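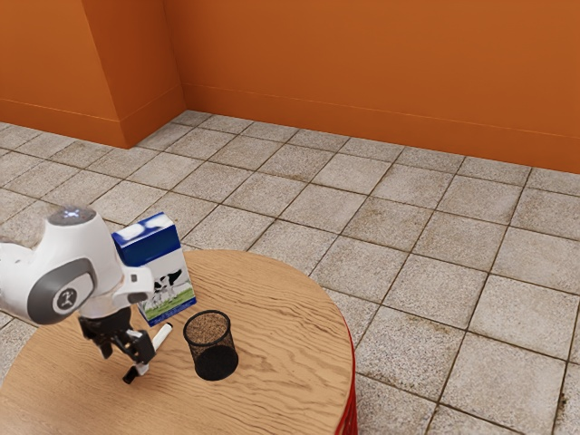 CERLEY, Thu 31 August

Setting a pregrasp for a thin object next to clutter

This page covers the pregrasp step in Bistar, using the marker task on the round table. You need a working scene with the arm loaded and a planner that can already reach the tabletop. If you're still on the old planner, do the Proltuletti migration page first.

The marker is a good test case. It is thin, it lies flat, and the milk carton and the pencil cup are both close to it. A grasp that works on a bare table will often fail here at the planning stage, before the arm moves at all.

1. Load the scene and freeze it

Start the scene with physics paused. Open the object list and check that the carton, the cup and the marker each have a pose and a collision shape. If one has a pose and no shape, the planner will go straight through it and report success.

Set the random seed while you're here. I use 2069 on this page. With another seed your plans will differ from mine, but the steps are the same.

2. Fix the cup's collision shape

The default importer wraps each object in a convex hull. For the carton this is fine. For the cup it closes the opening, and any later attempt to lower the marker into it gets rejected as a collision. Change the cup to "decomposed" and rebuild. The rebuild is slow the first time and cached after that.

Leave the marker as a capsule. You don't need the cap modeled separately for this.

3. Define the grasp frame

Put the origin at the middle of the marker barrel, x along the barrel, z up from the table. The fingers should close along y. Read the yaw from the marker pose on each reset and don't type it in by hand. Seraina Nägeli's version of this script had a fixed yaw left over from an earlier layout, and we spent most of a day blaming the controller.

4. Set the pregrasp offset

The pregrasp is the same orientation as the grasp, moved up along z. Set it to 72 mm to begin with. Then plan in two parts: a free-space plan to the pregrasp, and a straight Cartesian move down to the grasp. Keep collision checking on for both.

If the free-space plan fails, rotate the grasp by 180 degrees around z and try again. The fingers are symmetric for our purposes and the second wrist solution is often the one that clears the carton.

5. Check the perception pose

So far the script has used the true pose from the simulator. Switch the pose source to "camera" and run the estimator from each view you plan to use.

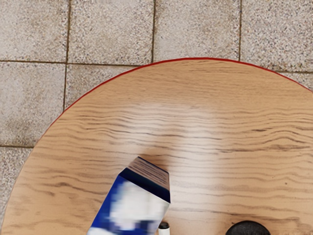
Log the estimated pose next to the true one and look at position and yaw separately. Reject any view where too little of the object is inside the image. The setting is min_visible_pixels, and 262 works for the marker at our resolution. Below that the estimator still returns an answer, usually with the yaw flipped.

6. Run the batch

Run 22 resets with the camera pose and save the planner log for each. Sort failures by stage: estimate, pregrasp plan, descent. Descent failures with a good estimate normally mean the padding is too large. Lower it on the carton first, then on the cup, and rerun with the same seed.

Placing the marker in the cup is on the next page, along with the Bettencourt gripper settings.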